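Measles in Miren, and what I learned carrying a cool box

I spent most of February helping with the measles campaign in Miren, and a few people have asked me to write down how it went. I am not a nurse. I drove, carried things, filled in tally sheets and kept the ice packs moving. This is only what I saw from that end of the job.

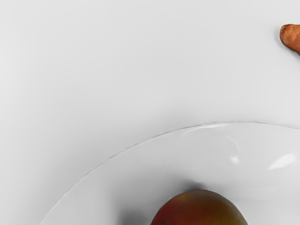
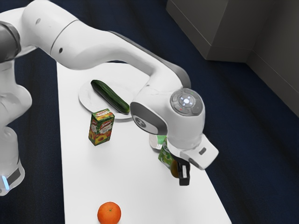

The first cases were in Espiritu, a settlement on the far side of the Orken. A family had come back from the coast with a sick child, and within two weeks there were children with fever and rash in several houses along the same path. The clinic in Miren sent samples away and the results came back positive. By then the school had already closed, mostly on the decision of the head teacher, and I think she was right.

Plavier, the small aid group I signed up with, was asked to cover the river settlements. The health office took the town itself. Our field lead was Rodel Baluyot, who had done this kind of work for years and did not like long meetings. On the first evening he gave us the route, the target age group and the rules for the vaccine, and told us to be at the landing by 5 a.m.

The rules for the vaccine take up most of your attention. It comes as a dry powder and has to be mixed with its own diluent. Once it is mixed you have six hours, and after that whatever is left gets thrown away. Both parts have to be kept cold. So the whole day is planned around ice. We had three cool boxes, and the freezer for the packs was in Miren, a boat ride and then a walk from most of the places we were going.

People outside this work tend to ask about refusals. We had some. In one row of houses a rumor had gone around that the shot would make the children sicker, and I can see how it started. A few children who were vaccinated had already caught measles before we got there, and they came out in a rash a few days later. If you are a parent next door, you draw your own conclusion. Rodel went back there twice without any vaccine and just sat and talked. The second time a grandmother brought out four kids and asked when we would come with the box.

The bigger problem was that families were not home. It was planting time. Parents leave before light and take the small ones with them, so knocking on doors at ten in the morning is close to useless. We lost the better part of two days before we changed the schedule. After that we went out to the fields first, and then back to the houses between 4 and 7 in the evening. The evening rounds were slower because we were filling in cards by flashlight, but we reached more children in one of them than on either of those first two days.

I also learned that the list you are given is never the real list. Ours showed roughly 200 children in Espiritu. There were a lot more than that. Some had been born after the last count, and some were cousins staying through the season. You vaccinate the child in front of you and sort out the paperwork at night.

By the end our teams had given 1718 doses along the river. Of the sick children, 25 were taken to the clinic with pneumonia or bad dehydration, and all of them went home again. I know other places have not been so lucky. Vitamin A was given to every case, and the nurses were strict about the second dose the next day, which meant somebody had to make the trip again. Often that was me. I got to know that path well.

A few practical things, in case anyone reading is about to do something similar:

Bring your own pen and a spare – they disappear.

Label the cool boxes on the lid and on the side. When they are stacked in a boat you cannot see the lids.

Write the time of mixing on the vial straight away. Do not trust yourself to remember it.

Ask who the midwife is before you ask for anyone else. In every settlement we visited she knew which houses had babies, and she was right more often than our sheets were.

Wear shoes you can walk in wet.

The school reopened at the end of the month. There is a follow-up round planned for the children who were too young this time, and I have told Rodel I can do the driving if the dates work with my job. The landing at Espiritu needs fixing before then. Two of the planks were already gone when we started, and with the cool boxes on your shoulder you cannot see your feet.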